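Candon Classroom Recorder: a review after two terms

Reviewed by Imogen Tindall, 20 February 2019

I train language teachers, mostly people who have been in the classroom a good while and have been told by their school that they should be using more technology. Part of the job is watching them teach. For years I did this from a chair at the back with a notebook. Last June our office in Prinanham bought 35 licenses for Candon, a web tool for recording lessons and leaving comments on them, and I have used it with two groups of teachers.

What it does

A teacher records a lesson on a phone or tablet and uploads it. Candon plays the recording in one column and shows comments in the other. Each comment is tied to a moment in the lesson, so if I write "long wait here, good," clicking on it takes the teacher to the wait. The teacher can answer, mark the comment as read, or add comments of their own before I see anything.

There is also a transcript. It is made automatically and you can edit it. More on that later.

Setting up

Creating the group took me one morning. You can type in names one at a time or upload a spreadsheet. The spreadsheet has to have its columns in a fixed order, and the help page gives the order incorrectly. First name comes before last name, whatever the help page says. I wrote to support and got a polite answer the next day, but the page had not been changed when I last looked.

Teachers get an email with a link and choose a password. Four of mine never received the email, all at the same school, and the school's filter was to blame. If you are running this across several schools, ask each one to allow the address before you send the invitations.

Uploading

Uploads are slow. A full lesson took most of a lunch break on the school connection, and if the teacher closed the browser, the upload started over from the beginning. The tablet app handles this better and picks up where it stopped. I ended up telling everyone to use the app, and complaints dropped off.

There is a storage limit per group. We got close to it by the end of the first term, with 603 recordings, and I had to ask people to delete the ones they didn't need. The warning comes only when you are nearly full. A simple meter on the front page would be enough.
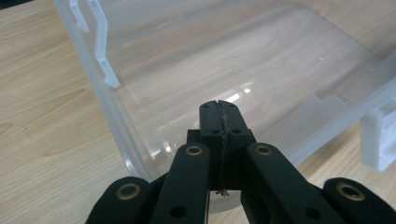
Comments

The comment tools are the best part of Candon. You can comment in text or in voice. I thought I would type everything, but for anything longer than two sentences I now use voice. Ashley Cheetham, who shared the second group with me, typed all of hers and was happy with that.

The setting I value most is called "teacher first." With it on, my comments stay hidden until the teacher has posted at least one of their own. Before we used it, replies were mostly "thanks, will try." Afterward, teachers raised things I had missed, and our follow-up meetings had something to start from. You have to turn it on for each recording. There is no way to make it the default for a group, and I forgot often enough to be annoyed by it.

You can also tag comments. The built-in tags are general (questioning, pacing, grouping), and you can add your own. We added "instructions," "error correction" and "first language use." Tags can be filtered across a whole group, and I used that to choose topics for our workshops. When Beryl Parsons asked me for examples of teachers checking instructions, I had a dozen in a few minutes.

By the end of the second term the two groups had written 2,178 comments between them. Most of those were from teachers, and I was pleased to see it.

Transcripts

These are poor for language classes. The software expects one language and fluent speakers. In a beginner English class with learners speaking slowly, and sometimes in their first language, it produces nonsense. Teacher talk comes out fairly well if the tablet is near the front of the room. I would not buy Candon for the transcripts. A few teachers did use them to look at how much they themselves were talking, and for that they were good enough.

Privacy

Recordings are private to the teacher until shared. A teacher can share with one person, with the group, or with nobody, and can take the sharing back at any time. I tested this and it worked right away. Getting permission from parents is left to you. Candon supplies a form, but it is long and written for lawyers, so we wrote our own.

Compared with others

I tried Tisis before this. It costs less and uploads faster, but comments sit in one long list under the recording and you have to type in the time yourself. For a single teacher working alone it may be all you need. Hamann has better transcripts and a much higher price, and it wants a contract for the whole school.

Would I buy it again

Yes, for group work with a trainer who has time to read and reply. Without somebody replying, I think most teachers would stop uploading after a lesson or two. We have renewed for another year with the same number of licenses. I have asked for the group default on "teacher first" and for the storage meter, and will add a note to this review if either one appears.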